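Repairability Assessment of Mobile Handsets
Progress report to the Brostberg fund, second period
June 4, 2020

Work in this period covered battery removal, display bonding and connector wear. The Tillinley bench received 49 handsets from the Reselville return stream, of which 18 were set aside with swollen cells and have not been opened.

Battery removal. Pull-tab adhesive released cleanly on most units less than two years old. On older units the tab tore and the cell had to be lifted with solvent — up to 379 seconds per handset, against a target of 240. The revised procedure uses a narrower card and a second solvent application at the lower edge.

Display bonding. Peel tests on the Vincze gasket are complete for the flat-glass models. Curved glass is still outstanding. The heating plate drifts above its set point after long runs and has been recalibrated twice.
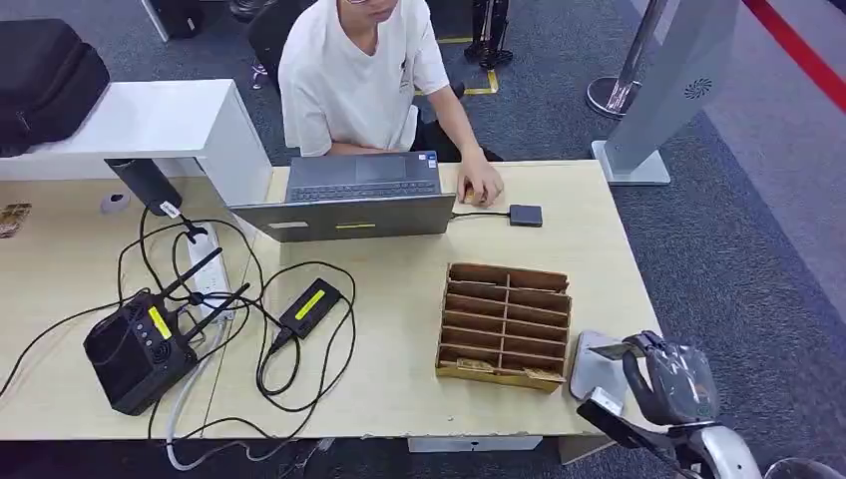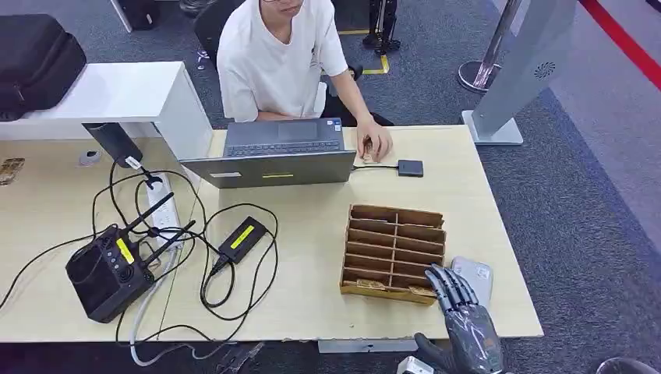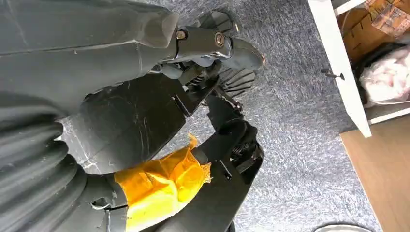 Heledd Harries asked that the peel figures for reused gaskets be reported separately from those for new ones, and considered the present table misleading on that point. The table will be split in the next issue.

Connector wear. The charging ports have passed 672 insertion cycles with no change in contact resistance. Cycling continues.

Spending is within budget except for solvent. Eifion Maddocks has requested a transfer from the travel line to cover it. Curved-glass testing is due to finish in December, subject to delivery of the second clamp set.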